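Veronika Nägeli has been setting stones for 37 years, and she still works from a bench in the back room of her house. She trained at Pritchard, a repair firm, and now makes wedding and signet rings under the name Cirwood.

"I started on repairs," she says. "Worn claws, split shanks, rings cut off at the hospital. You learn how a ring fails before you make one."

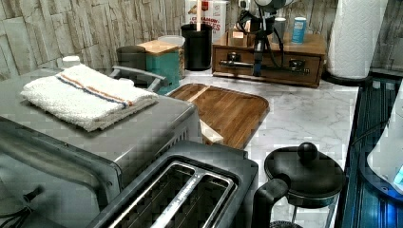 Most of her customers bring in old gold and want it used again. She will do it, but she tests every piece first. "Solder is the trouble. If a chain has been mended ten times, I'd sooner send it to the refiner and give the customer credit for it."

She charges £170 to remodel a plain band, stones not included. Sizing is extra if it goes up more than two sizes. 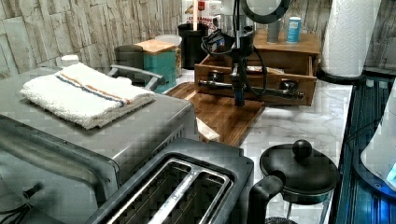 White towel with blue and orange stripes, folded on the toaster oven.

Trinidad Dagdag joined her in May as an apprentice. She had been selling rings at Clelletti and wanted to make them. "I knew the price of everything and I couldn't file a straight edge," Dagdag says. Her first months have gone on sawing, filing and polishing in silver.
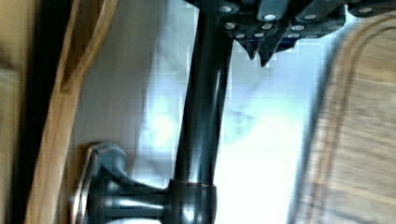
Nägeli doesn't let her near a customer's stone yet. "Emeralds chip if you look at them. She'll set garnets for a year."

Both of them dislike rhodium plating on white gold. Nägeli tells people it will need doing again, and offers platinum where the budget allows.
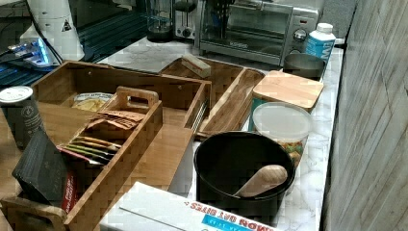

The order book is full until the autumn. Repairs are still taken, and Dagdag answers the phone in the mornings.

Interview published 6/8/20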